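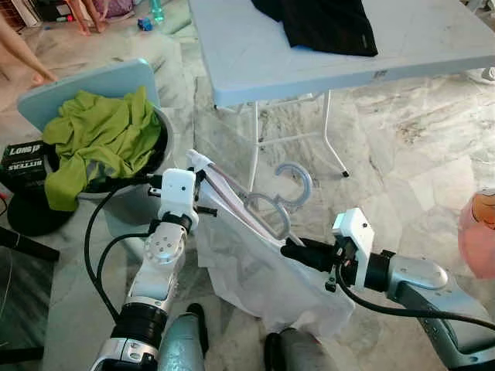 white thing, blue hanger, marble-look floor. laundry day, a thread

1/ I own one garment you can see through and it takes longer to hang than the rest of the load combined. It weighs as much as a receipt. It has the structural ambition of soup.

2/ The method, such as it is: hanger goes in from the bottom, hook comes out of the neck. Never force it in through the collar. I forced things in through the collar for years and every shirt I owned looked like it had been worn by a slightly larger horse.

3/ Sheer fabric adds a fun new problem where you can see exactly what you're doing wrong, through the shirt, as you do it.

4/ Someone is going to ask why I don't use a drying rack. I have a drying rack. It's a Brarnholm, it came with 4 crossbars, and it now lives behind the bedroom door holding up the bedroom door.

5/ So the current system is plastic basket, plastic chair, hangers. The basket gets the bright stuff. The lime green goes in last and comes out last because once it's out it's all you can look at.

6/ I bought the lime green in August. I don't remember the rest of the reasoning.

7/ A word on hangers. Wire ones are for dry cleaners and people getting back into locked cars. Velvet ones grip so well that you have to negotiate with them. Plain plastic with the curved shoulders is correct. It's boring and it slides and it costs nothing, and if it snaps you say a word and get another one.

8/ I did try the fancy route. Akusard makes a set with padded ends that promises "no shoulder memory." My shirts came off them with two little bumps, like they were growing antlers. They remember plenty.

9/ Anyway the rule for thin white things is hang them right away, smooth the side seams down with flat hands, button the top button if there is one, walk off. Don't fuss with the hem. The hem knows you're nervous.

10/ Then there's the couch.

11/ The couch isn't part of the laundry system. The couch is where the laundry system goes when I get a phone call. You put down one sock-sized object "for a second" and by evening it has founded a town.
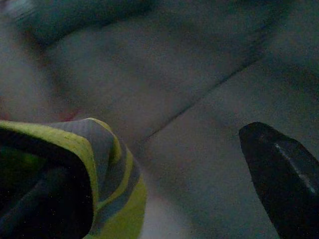
12/ and gray upholstery makes it so much worse, because half of what I own is also gray. I've sat on the same undershirt for two episodes of something. I thought it was the cushion. I thought, huh, nice cushion.

13/ The stripy loud stuff at least has the decency to be seen. I'm coming around to the position that all small laundry should be the color of a traffic vest. You'd look terrible and you'd never lose anything.

14/ Couch seams deserve their own thread. Things I've gotten out of mine over the years: a library card, a pen cap, a different pen's cap, one baby sock (I don't have a baby), and a receipt from Motaung for 124 clothespins.

15/ I've never seen 124 clothespins in this apartment. I've seen maybe a dozen. If you know where the others went please don't tell me, I'd have to go get them.

16/ Small items tip, since people keep asking in the replies like I run a column. Pair things before they land on anything soft. Standing up. Over the basket. If you sit down to do it you've lost, you're just a person on a couch now.

17/ Folding. I fold T-shirts in thirds and then in half and I won't be watching the video. Everybody has a video. My cousin's video has 3296 views and the shirt comes out the size of a sandwich. I don't want a drawer of sandwiches, I want to find the blue one.

18/ Towels get folded whichever way hides the frayed edge. That's the whole theory of towels.

19/ Anything with a big cartoonish print gets folded print side out so I can tell what it is from across the room. Anything plain gets folded however it falls. They'll all be on the floor of the closet by the weekend in a respectful heap.

20/ Ironing: no.

21/ OK, ironing, slightly longer answer. I own an iron. It's a Plomivov with a steam button that spits. I used it for one wedding and the shirt came out damp and flat and smelling like a radiator. A hanger in the bathroom while you shower does most of the same job, and it doesn't leak on your foot.

22/ The other thing that accumulates near laundry is everything that isn't laundry. Pocket stuff. Craft stuff. Things you were holding when you picked up the basket. I keep a jar for it and the jar is full, so now there's a zone next to the jar.
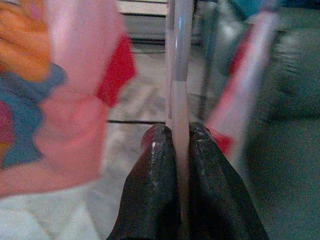
Do you hang sheer stuff wet or wait until it's dry?

Damp, straight out of the machine, after one good shake. Its own weight pulls most of the creases out while it dries, and if you wait until it's fully dry they've already set and you're back to considering the iron.

23/ Keep it out of direct sun too if it's white and has any stretch in it. I lost a very nice thing to a sunny windowsill. It went the color of old piano keys.

24/ And leave a hand's width between hangers. I know you don't have the room. I don't either. I have a chair back, a door handle and a curtain rod that has been making a noise.

25/ For the one reply asking what the fancy hangers cost: 188 for the full closet set. Yes. I know. They were on sale, which is how they get you, and I returned all but the two that are holding a coat I don't wear.

26/ Current status: white thing on its hanger, next load spinning. The machine has started walking toward the door again so I should probably go have a talk with it.

27/ It's got a towel under one foot now. We'll see.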